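3.2 Garment state before folding

Items from the Kiltside set were placed on a round white table in the order they came to hand, and no attempt was made to flatten them first. Pieces often overlapped, so state was recorded per garment — see Figure 4.

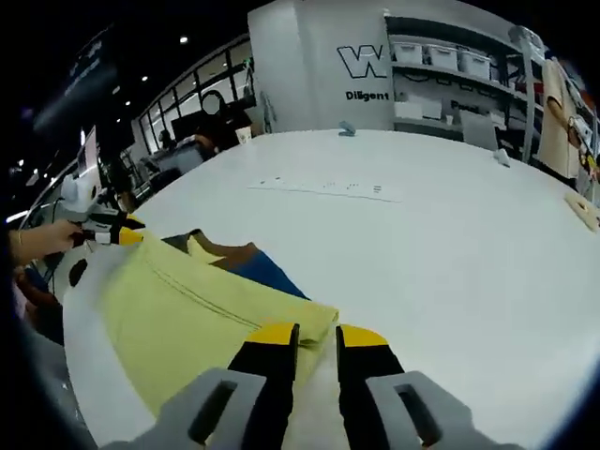 Figure 4. Folded yellow-green garment partly covering a bunched garment with brown, pale yellow and blue sections.

Of the 710 layouts, 90 contained both states. Stitching was used as the reference line for the fold angle where it could be seen. Bunched pieces were given no angle.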